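Most shops that run robot arms have a rule about speed and a rule about fences. Very few have a rule about shiny things, and I think they should.

At Plellcombe we went through our reject log in August. Of 1,681 failed picks, 247 had been written up as "vision, other." That label tells the next shift nothing. When we pulled the saved wrist views for those picks, a lot of them were full of glare. The camera was close to something glossy, and a good part of what it recorded was the ceiling lights.

The fix most people reach for is a better camera. I would start with paperwork, dull as that sounds. A work instruction should name the lights that are on, the surface finish of the part, and the closest distance at which a view still counts as usable. Dijkstra, our oldest line, has all three on a single sheet, and new operators can follow it on their first morning. Brundis has a forty-page manual that covers none of them.

The same goes for acceptance tests. A supplier who tests on matte gray blocks has tested matte gray blocks. Ask for curved and clear surfaces too – under your own lights, at working distance.
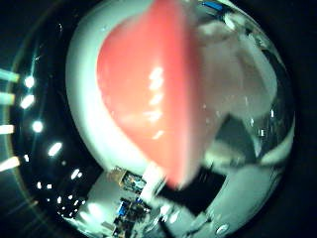

Sadao Oshima disagrees with me on part of this, and wrote that a written limit on glare gets copied from site to site until it fits none of them, so he would rather see each cell checked again whenever a lamp is moved. I would take both. A check needs a number to check against, and the number needs a date beside it so people know when it was last true.

We start with the Dredoline cell next, lamps first.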